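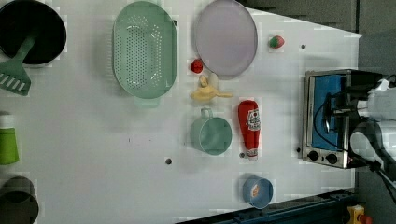
A robot arm over the toaster oven on the kitchen table, Tanelley open day.

2026-02-10

I was invited to attend the open day held by Tanelley at its manipulation laboratory, and I agreed to set down my impressions for the readers of this blog. The event was open to the public by registration. Visitors were admitted in groups of eight, and each group was given an hour in the main room, followed by a short period for questions.

The program was introduced by Harish Devadiga, who leads the household tasks group. He explained that the laboratory had chosen toy kitchen items for most of its tabletop work. Toy food is light, it does not spoil, and a dropped tomato can be picked up and used again. He added that the choice carries a cost. A toy banana does not bend or bruise as a real one does, and results obtained with toys should be read with that in mind. I appreciated that this was said at the beginning of the visit.

The station I spent the most time at was the kitchen table. A mint-green colander and measuring cup, a frying pan with a green spatula resting on it, a lavender plate, a strawberry and a ketchup bottle were among the items set out on the white surface, with a small silver toaster oven on the side nearest the arm. An emergency stop was mounted by the rail at the corner. Our guide pointed it out before anything else and told us who was permitted to press it. The answer was everyone in the room.

Requests at this station are handled by a planning program called Guteo. A member of staff types an instruction in plain English, and Guteo divides it into steps that the arm can attempt. We were invited to suggest instructions ourselves. A visitor in my group asked for the tomato to be put on the plate, and the arm did this on the first attempt. Another asked for the oven door to be opened. The arm approached the door twice and withdrew both times, and on the third approach the door came down. The staff let it proceed without stepping in – a decision I thought was correct, as the visitors learned more from the two failures than from the tomato.

According to the sheet handed out at the door, the group recorded 466 attempts at the oven task during its most recent trial period, of which 443 were completed without assistance. The sheet also stated that the full collection now holds around 3000 recordings across all tasks. I asked how an attempt was judged to be complete. Mr. Devadiga replied that the door must be fully open and the oven must not have moved more than a finger's width from its starting place. The second condition was added later, after a reviewer noticed that the oven was slowly travelling across the table in a number of successful runs.

A second room was given over to Plumel, a smaller project concerned with folding cloth. The demonstration there was brief. The equipment was being adjusted during our visit, and we were shown recorded material in its place. I would have liked to see a towel folded in person, and I was told that this may be possible at the next open day, planned for April.

I have two remarks for the organizers. The labels beside the stations were printed in small type and placed low, so that visitors at the back of a group could not read them. The question period was also short, and several people still had their hands raised when the next group was called in.

Registration for the April date will be announced on the Tanelley notice page. Attendance is free of charge, and children are admitted with an adult. Visitors arriving by car should use the Price Street entrance – the front gate is kept closed during events.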